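Haushaltsrobotik (Aufräumen)

Aufräumen gilt in der Haushaltsrobotik als schwierige Aufgabe, weil Form und Lage der Gegenstände ständig wechseln. Ein verbreiteter Versuch ist das Sortieren von kleinem Gartenwerkzeug.

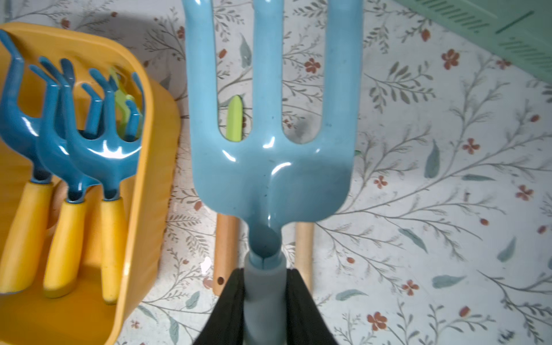

Greifen

Glänzender Kunststoff, wie bei der hellblauen Gabel und den Harken in der gelben Schale, erschwert die Erkennung. Lộc Võ wertete für Cedon 300 Versuche aus und fand die meisten Fehler bei Teilen, die übereinander liegen. Mit 2 Armen lässt sich die Arbeit teilen, sie verlangt dann aber eine genaue Abstimmung.
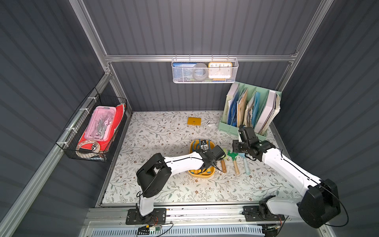 Stand der Technik

Für den Alltag sind solche Systeme noch zu langsam.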